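Cahier d'atelier, projet Kerholm
Mardi, 14 h

Reprise du rangement de cosmétiques. Le groupe Bromier annonçait 68 démonstrations exploitables la dernière fois. J'en ai relu 30 au hasard et j'en jetterais la moitié : départs trop tardifs, doigts refermés à côté, objet poussé avant la prise. Leur total de 269 pour mai, j'attends de le voir trié.

Consigne du jour
Une seule pince agit, l'autre attend près du bord. On prend un objet, on le repose, on rouvre complètement. Pas de correction en cours de geste, sinon on recommence.

Doutes
Le tube de rouge à lèvres, couché, me paraît un mauvais choix pour débuter. Les étudiants y tiennent parce que « ça fait réel ». Soit. Mais si le modèle échoue, on ne saura pas si c'est la forme, l'angle ou nos démonstrations.
Deux boîtiers noirs sur table blanche, contraste facile. Je ne crois pas une seconde que ça tienne sur un autre fond. Wanyama soutient le contraire, sans essai à l'appui.
Calibration Hurano refaite 2 fois, deux résultats différents. À reprendre avant toute comparaison.

Disposition sur la table : rouge à lèvres, petit fard rond, boîtier carré, grand boîtier rond à droite.

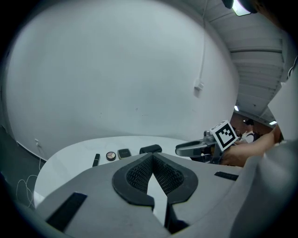

À faire
- changer l'ordre des objets entre les séries
- essayer une nappe sombre
- demander à Bromier leurs critères de rejet, par écrit cette fois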